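Protokoll der Arbeitsbesprechung Verpackung und Versand
Standort Goltatley, Besprechungsraum im Erdgeschoss
Datum: 3. Dezember 2024
Beginn: 9.00 Uhr, Ende: 10.15 Uhr
Anwesend: Versand, Lager, Einkauf, Arbeitssicherheit. Die Buchhaltung ist entschuldigt.

TOP 1 Protokoll der letzten Besprechung
Das Protokoll wird ohne Änderungen angenommen. Offen ist weiterhin die Beschriftung der Regale im Durchgang. Das Lager erledigt dies bis zur nächsten Besprechung.

TOP 2 Stand der Aufträge
Der Auftrag Sulerstead umfasst 1.474 Sendungen und ist bis auf die Nachlieferung abgeschlossen. Die Nachlieferung verzögert sich, weil die Beipackzettel in der falschen Sprachfassung gedruckt wurden. Der Neudruck ist bestellt. Der Auftrag Meredith beginnt wie geplant. Die Musterpackung wurde vom Kunden freigegeben, die Freigabe liegt im Ordner Versand ab.
Der Kunde wünscht, dass der Lieferschein künftig außen am Karton angebracht wird. Das gilt nur für Meredith, bei allen anderen bleibt er im Karton.

TOP 3 Beutel und Füllmaterial
Der Einkauf berichtet über das Angebot von Costero. Die Mindestabnahme liegt bei 30 Kartons, die Lieferzeit bei sieben Arbeitstagen. Das Lager weist darauf hin, dass für diese Menge im Moment kein Stellplatz frei ist. Diskutiert wird, die Restbestände an Luftpolsterfolie vorher aufzubrauchen. Der Versand hält das für machbar, sofern die großen Rollen nach vorne geholt werden.
Beschluss: Bestellung bei Costero in der Mindestmenge. Der Stellplatz wird vorher geräumt, zuständig ist das Lager.
Die alten Papierbeutel mit Sichtfenster werden nicht nachbestellt. Im Juli gab es dazu mehrere Rückmeldungen, dass die Klebekante nicht hält. Der Restbestand kann intern für Kleinteile verwendet werden.

TOP 4 Ordnung am Packplatz
Die Arbeitssicherheit hat den Packbereich begangen und drei Punkte festgehalten:
– Cuttermesser liegen offen auf den Tischen. Sie gehören nach jedem Gebrauch in die Halterung.
– Leere Kartons stehen vor dem Feuerlöscher. Die Fläche ist freizuhalten, eine Bodenmarkierung wird angebracht.
– Der Abfallbehälter für Folie wird auch für Papier benutzt. Ein zweiter Behälter wird aufgestellt.
Der Versand bittet darum, private Becher nicht mehr auf den Packtischen abzustellen. Dem wird zugestimmt.

TOP 5 Packtisch und Ablage der Beutel

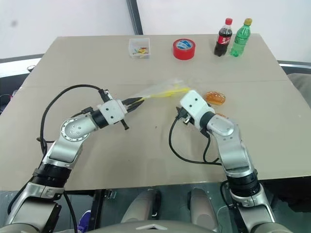
Der große Packtisch soll eine feste Einteilung bekommen, damit beim Schichtwechsel nicht jedes Mal umgeräumt wird. Der Versand schlägt vor, die Kleinteile immer im hinteren Bereich abzulegen und die Mitte für das Befüllen freizulassen. Als Grenze soll die feine Fuge dienen, die quer über die beigegraue Platte läuft, ein zusätzliches Klebeband ist dann nicht nötig. Bei den durchsichtigen Kunststoffbeuteln mit dem gelben Streifen wird vereinbart, dass sie vor dem Befüllen glatt gezogen und mit dem Streifen nach unten ausgerichtet werden. So kommen sie einheitlich in den Karton. Das Lager fragt, ob die Ausrichtung auch für die kleineren Formate gilt. Das wird bejaht.
Beschluss: Die Einteilung gilt ab sofort zur Probe und wird in der nächsten Besprechung bewertet. Der Versand hängt eine kurze Anweisung am Packplatz aus.

TOP 6 Verschiedenes
Der Etikettendrucker zieht wieder schief ein – eine Wartung wird beauftragt. Bis dahin ist der Drucker im Lagerbüro mitzubenutzen. Die Schlüssel für den Materialschrank sind nach Dienstschluss am Empfang abzugeben. Der Einkauf bittet um Bestellwünsche für Klebeband und Handschuhe, bitte schriftlich und mit Größenangabe.
Der Termin der nächsten Besprechung wird per E-Mail mitgeteilt.

Für das Protokoll: Versand
Verteiler: alle Anwesenden, Buchhaltung, Aushang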